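Shared Shop Robotics, handout 5
Arm on a table: mounting, reach, first grabs
rev. 12/08/2018

Read before you come in. Bring the printed grid sheet from last time, we will need it.

Leftover from handout 4
Homing. Half the group still had the arm homing into the table top. Fix is in the config, not in the wiring. Set the low limit on the shoulder first, THEN the elbow. If you do elbow first it reads the old shoulder value and you get the same crash again. Kostiuk board users: save, power off, count to five, power on. It does not keep limits unless you do this.

1. Mounting
Base plate goes on its own stand next to the table, never clamped to the table itself. The Irnholm group clamped theirs and every stop shook the objects out of place.
Stand height = table height minus 14 cm. Check with the long level, both directions.
Bolts: hand tight, then a quarter turn. Check again after the first hour.
Cable slack at the wrist. Leave a loop big enough for full wrist roll both ways. Too short and it pulls the connector, too long and it catches on stuff. Test by hand with power OFF.

2. Reach
Reach on paper is 78 cm. Usable reach is less, the last bit is with the elbow nearly straight and the arm gets jumpy there. Stay 13 cm inside the limit for anything you want to pick up.
Tall things go on the far side from the base. Low things in the middle. A tall box near the base means the elbow has to go up and over and you loose most of your working area.
Draw your no-go zones on the grid sheet before you write any moves.

3. Table layout
Kitchen set is the standard set for this unit. Mix of flat, round, tall, soft. Overhead view is what you plan from:

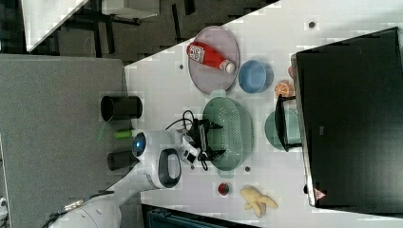
Fig. 1. Kitchen layout from overhead, gripper over the green colander.

Note the big black appliance at one side, treat as a wall. Bottle is lying on the plate, so your grasp angle has to match the bottle, not the plate. Most common mistake in the Plernus exercise was to plan every grasp square to the table edge.
Colander: go for a handle or the rim. Perforated sides are bad for fingertips, they slip or hook in.
Pot: handle points at the appliance. So either come in from the other side or turn the pot first. Work out which on paper. Both are OK if you can defend it.
Bananas: wide grip, low force. Start low and go up in small steps.

4. Approach and grasp
Order is always the same
- move to safe height
- open fingers fully
- line up above target
- stop, look
- down slow
- close
- straight up, no sideways until clear

The stop is there for you, do not take it out to save time. With fingers open you need more clearance than you think, measure the open width and write it at the top of your sheet.

Force settings live in the Clotis file, section "grip". Do not edit the master copy. Copy, rename with your bench number, edit teh copy.

5. Emergency stop
One person on the button whenever the arm has power. Not "near" the button. On it. Swap every few runs, people drift off.
Reset: release, wait for the controller, home again. Never resume a half done move.

For next time
a) Grid sheet with all objects from Fig. 1 drawn in, no-go zones shaded.
b) Grasp plan for three objects, one has to be the bottle. Give approach direction, finger width, lift height.
c) Short note: which object would you move first to make the rest easier, and why.
d) Read the gripper pad section in the April notes. We cut new pads next session so bring scissors and the thin rubber sheet.

Late plans go in the tray by the door.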